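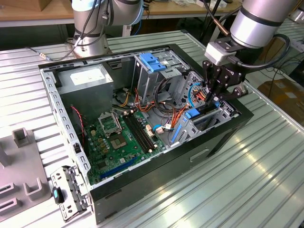

Re: [oldboxes] Moving the family photo archive off the old tower

Karthik Kumarasinghe wrote:
> My mom's old desktop has every photo she took for a decade and
> I want them somewhere safer before it quits. Do I pull the drive
> or just copy over the network? And how do you deal with all the
> duplicates? She saved everything at least twice.

Hi Karthik,

Oh boy, I did this very job for my aunt in March, so you get the long answer!

If the machine still boots, I'd copy over the network and leave the drive where it is. Plug in a cable (wifi will have you sitting there till bedtime) and do one folder at a time so you know where you were if it stalls. Mine stalled 3 times, always on the same folder, and that turned out to be one bad video of a school play.

Duplicates are the real chore. My aunt had 2,740 pictures and 322 of them were copies with names like "beach copy copy 2". I sorted by file size first, then by date, and did the deleting by hand over a few evenings with the radio on. There are programs that'll do it for you, but I got nervous after one wanted to toss the larger version of a wedding picture and keep the tiny email one.

Keep the original folder names, even the silly ones! "Lindqvist cabin rainy" told us more than any date stamp did. Her camera clock was off by years anyway.

Then make two copies, and put one in somebody else's house. Mine's in my brother's closet in Neker, next to his ski boots.

What size is the drive, do you know? If it's small I may have a spare external I can mail you.

Peg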